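Cerkside School Robotics Club
Second progress report to the Plisanen Fund
Prepared by Rehema Rugemalira, club lead

Period covered: September to December

1. Where we are

The grant was given for a year of work on picking and packing small household items, with pupils doing the building, the recording and the training of the model themselves. At the end of the first term we are on schedule with the recording and a few weeks behind with the arm. The club meets after lessons until half past five, and the room is ours for the whole of that time.

2. Work done this term

Both hand-held grippers were finished by half term. Leszek Duda from the design and technology department helped the older pupils with the mounting plates, which had to be drawn twice after the first set flexed under load. The second set has held up well.

Recording began straight after half term. A pupil takes a gripper in each hand and does a packing task at the table while another pupil runs the laptop and keeps the log. We set ourselves a target of 800 usable recordings by the end of term and have 500. The shortfall comes mostly from the first fortnight, when a loose connector spoiled several sessions before Rosaire Tremblay traced it.

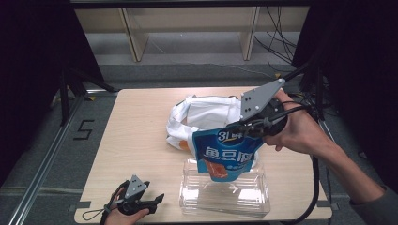

The packing tasks use snack packets, a clear plastic container and a carrier bag. Soft packets are harder than we expected. They crease when gripped and slip if the pupil lifts too quickly, and the younger members needed a good deal of practice before their recordings were smooth enough to keep. We have now written a one-page guide for new operators, and Hanna Ziółkowski checks each batch before it goes on the shared drive.

3. Spending

We have spent £2,930 to date. The largest items were the motors for the arm, cable and connectors, and the table rails. The laptop came in under budget. Waldemar Zalewska in the school office holds the receipts and can send copies on request. We would like permission to move the money left on the laptop line to spare gripper fingers, as the rubber facing wears faster than we allowed for.

4. Problems

The arm kit from Kubiak arrived late and one joint was faulty. A replacement has been promised for January. Until then the pupils can train on the recordings but cannot test the results on the real arm.

Cable runs at the table are still untidy. The long lead on the right-hand gripper gets in the way of the operator's arm on longer tasks, and we plan to try an overhead hook next term.

5. Next term

Finish the remaining recordings, fit the replacement joint, and run the first tests on the arm by the spring half term. We have entered the Cestska schools' challenge in the packing category, and the rules allow a team of up to 20 pupils, so every current member can take part. The entry form asks for a short video, which the Year 9 group has offered to make.

The next report will follow after the challenge and will include the test results.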